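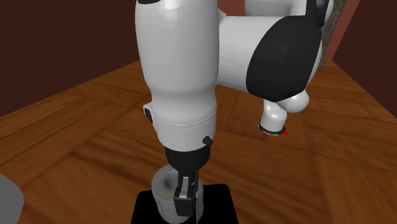
Cup-handling cell in simulation, arm over the black pad.

Stelside automation program

The Stelside automation program is the introduction of robotic arms to the cup and tableware finishing lines at Stelside, a ceramics and moulded-ware works at Pirihi. Begun as a simulation exercise, later extended to the floor. Best known locally for the job changes that came with it, less so for the machines. The program is sometimes called Dallow, after the software used to model the cells, although strictly Dallow is only the modelling part.

Background

Stelside made cups, bowls and small dishes for cafes, hospitals and airlines. Finishing was done by hand. A worker took a cup from the rack, set it on a pad, checked the rim, turned it, checked the foot, passed it on. Shifts ran from 6 in the morning. At its largest the finishing room employed 235 people, many of them from the same few streets in Pirihi.

Wrist and shoulder complaints were common. So was turnover among new starters, particularly over summer. The older hands tended to stay. Management had looked at conveyors twice and dropped the idea both times, as the product range changed too often and the fixed guides chipped thin rims.

Simulation stage

Work started in a spare office above the glaze store. Hui-mei Kao, an engineer hired from the packaging side, built the first cell in Dallow: a white arm with a two-fingered black gripper, a wooden tabletop, a black square pad and a cup. Finishing benches at the works are timber, hence the table. The pad stands in for the rubber mats used on the line.

The modelled task is short. Bring the gripper down over the cup, close, lift, place. Most of the effort went into the closing. Cups at Stelside are wide and low with a slight flare at the rim, and a grip set too high puts the load on the thinnest part of the wall. Kao's notes from the period list 80 grip variations, most discarded.

Finishing staff were invited upstairs to watch from November onward. This was not in the original plan. Jolene Tipoki, then a leading hand in finishing, asked for it after hearing about the project in the canteen, and her comments led to several changes:

Approach speed slowed near the rim.
Pad moved closer to the operator's side of the bench.
Stop button to be reachable with either hand, seated or standing.
Mixed racks left to people. The arm would only get racks of one shape.

The last of these had the largest effect on rosters, see below.

Installation

The first arms went in on the plain cup line, during the winter shutdown. Eight cells were planned and eight were installed, though two stood idle for most of the first year waiting on guarding. Each cell handles a single shape at a time. Changing over takes a worker with the right sign-off, and for some months there were not enough of those, so lines waited.

The staff called the arms by bench number. Management had proposed names and this did not catch on.

Differences between the modelled cell and the real one gave trouble early. Glaze dust on the finger pads, benches not quite level, cups from the older kiln slightly oval. None of that was in Dallow to begin with. Dust was dealt with by a wipe-down at smoko and again at shift end, a job that appears in no procedure from before the program and is now the first thing new starters are shown. Oval cups are still pulled out by eye.

Effects on work

No forced redundancies were made in finishing. The company had agreed to this in writing before installation. Numbers fell anyway, through retirements and vacancies left open, and critics of the program have pointed out that for a town the size of Pirihi an unfilled job is a lost job all the same.

For those who remained the work changed as follows.

Cell tending. One person looks after two cells – loading racks, clearing faults, wiping down. Less lifting and turning, more walking and waiting. Some workers like it. Others found the waiting tiring in its own way, and complained of being rushed by the fault lamp when both cells stopped together.

Inspection. Rim and foot checks were split from handling and moved to a seperate lit bench. The checks had previously been done in the same movement as the turning, by feel as much as by sight, and several experienced workers said they missed faults at first when they were no longer holding every cup. Reject returns from customers rose in the first quarter, then settled after inspectors were allowed to pick up any cup they wanted.

Mixed racks. Still done entirely by hand, and now the most senior job in the room. Odd shapes, short runs, handled ware, repairs. Before the program mixed racks were given to whoever was free. They now carry a margin in the pay scale, argued for by Tipoki and accepted at the second round of talks.

Changeover. A new grade, with training done partly in Dallow. Workers practise a change of shape in the simulation before doing it on the floor. Candidates were drawn from finishing first and only then from outside.

Reports of wrist strain dropped on the plain cup line. On mixed racks there was no change. Night shift was the last to get trained changeover staff and for a time had to leave cells stopped until morning, a sore point that came up at nearly every meeting.

Grarnunwood

A sister plant at Grarnunwood adopted the same cell design later with less consultation. Simulated layouts were copied over from Stelside without being redrawn for the lower benches there, and tenders had to stoop to reach the racks. The benches were raised after complaints. Grarnunwood had no equivelant of the mixed rack agreement until its staff asked for the Stelside wording.

Training and records

Every modelled cell is kept with a run number. The layout used for the first changeover course was run 1273, and the course is still known by that number on the floor ("have you done your 1273"). Tipoki moved from leading hand to trainer and runs the floor half of the course. Kao runs the half upstairs.

Trainees start on the plain cup, go on to bowls. Handled cups are not taught – the arm isn't used for them.

See also

Finishing (ceramics)
Job redesign
Offline programming
Pirihi, industry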